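Print this article | E-mail to a friend

The Care and Feeding of Cell 4

Last updated: January

By Jean Chisholm

The first thing Young-sook Song does when she arrives at Sosari is listen. She puts down her coffee, switches on the two-armed cell by the window and stands with her head tilted, like someone trying to work out which apartment the party is in. If the left wrist clicks, the morning is gone. If it only hums, she drinks the coffee.

Song looks after Cell 4, one of a handful of tabletop setups the company keeps for testing grippers and the brackets that hold them on. Cells 1 through 3 do their jobs and get almost no attention. Cell 4 has a maintenance log with 358 entries in it, and a fair number of them are in capital letters.

"It has never had a big failure," she says. "I would welcome a big failure. You order the part, you go home."

What it has are small ones. A bracket loosens by a hair and every grasp lands a hair to the side. A cable that lay nicely along the arm in the evening gets dragged over a joint by breakfast. The fingers close, but with a kind of reluctance. Each of these takes a minute to fix and most of a day to find, and the finding is done with a hex key, a flashlight and a stock of words Song learned in a previous job at a shipyard.

The company's official procedure for a gripper change runs to 40 steps. It was written by Byung-chul Hyun, a patient man who believes in procedures, and it starts with clearing the table. Song regards step one as a piece of period literature. By the time a gripper comes off, its replacement has been tried, rejected, sanded and tried again, and the parts from every round are lying where they were last useful. 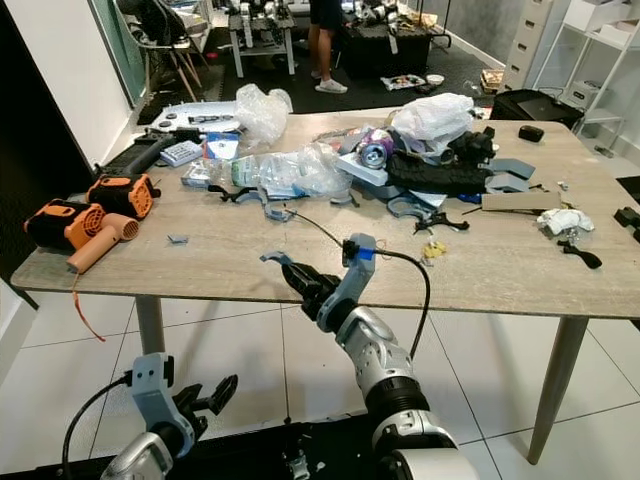
Hyun's reply to this is that he can't find anything. Song's is that she can, and both of them are right, which makes the argument a durable one. A truce was reached last year under which fasteners go in a tray and everything else is left to conscience.

The brackets are where most of the effort goes. They are printed in house, on a machine called Humard that has its own temperament and its own log. A bracket has to hold the gripper square to the wrist, leave room for the cable and survive being driven into a tabletop by a trainee. The early ones managed two out of three. Joon-young Baek, who draws them, has been through so many versions that he has stopped numbering them and gone over to letters, and then to letters with apostrophes. The current favorite is K-prime. Plain K cracked along a layer line while it was holding a sponge.

"A sponge," says Baek, who has had time to get over it and has chosen not to.

Swapping a bracket goes like this, when it goes. Power off, and then a look at the switch to make sure the power is off. The cable gets unplugged at the gripper end and taped back so the connector doesn't swing. Four screws come out, and three of them go in the tray. The old bracket is eased away, the new one is offered up, and it doesn't fit, because printed plastic shrinks a little as it cools and this one has shrunk a little more than the last. Song runs a file around the inside of the holes, tries again, and tightens the screws in a cross pattern, a quarter turn each. Then she lets the cable hang and moves the arm by hand through every position she can think of, watching the slack. If it pulls tight anywhere she starts over with the cable. She has lost connectors this way and doesn't care to lose more.

After that comes calibration, a word that suggests white gloves. In practice the gripper closes on a steel pin, opens, and closes on it again while a program called Clametar writes down how far off it was. The run that finally satisfied everyone before the holidays took 2717 closures and finished at ten past nine at night. Su-bin Cheon, who runs the lab, had stayed to see it through. She reports that the last few hundred were "not gripping," and has since apologized to her staff for the remark.

Cheon has been offered a newer cell more than once. A supplier, Myung, sent a very handsome brochure in which a pair of arms stood over a table with one apple on it. She pinned it up by the kettle. Song has written "where is the hex key" next to the apple.

There are plans for Cell 4 all the same. Baek wants a quick-release plate, so a gripper can come off with a lever and no screws at all. Hyun has begun drafting the procedure, and he has it down to 22 steps. Song has seen the drawing and asked what happens when the lever gets loose.

She was told it would not get loose. She has opened a new page in the log for it and put the heading in already, in capitals.

Print this article | E-mail to a friend

Get our features in your inbox twice a month. Enter your e-mail address to sign up for the newsletter. You can unsubscribe at any time.

This site uses cookies. By continuing to browse you agree to our use of cookies.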